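Quick one tonight, kids are in bed and I have maybe twenty minutes.

So I went to the police oversight meeting after all. Sat in the back. Four hours!! I brought a granola bar and ate it before they finished roll call.

Main thing on the agenda was the traffic stop report. 608 stops on Grisar Avenue since April, and 205 of them ended in a search. The department's guy read that out like it was a weather forecast. No breakdown by neighborhood, no word on what the searches turned up. Somebody asked. "We'll follow up." They said that last time too, I have it in my notes.

Then Ratree Phuthong got up. She runs the tailor shop by the Bratel bus stop and her son was pulled over twice in one week, same officer, same tail light that he'd already had fixed. She had the receipt with her. Held it up. The room got really quiet and then people started clapping, and the chair asked us to please hold our applause, wich of course made it louder.
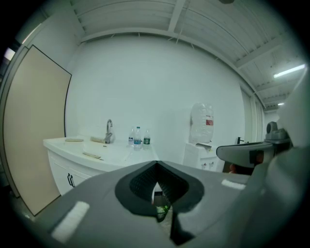
Anyway the complaint process. I tried to file one myself last year so this part gets me going. You have to fill out the form in person, at the station, at the front desk, in front of the same people you are complaining about. Open till 4. I work till 5:30. There was talk of letting people file at the Wilik branch library instead and I really hope that goes somewhere. Would cost next to nothing - a drop box and a key.

The petition is up to some 500 signatures. It asks for the full stop data and for complaints to be taken somewhere other than the station. Paper copies are at Ratree's counter, I left a stack at the laundromat too.

Oh and the body camera policy got pushed to the next meeting. Again. Third time I think? I need to check.

More when the minutes get posted. If you were there and I got somthing wrong, leave a comment and I'll fix it.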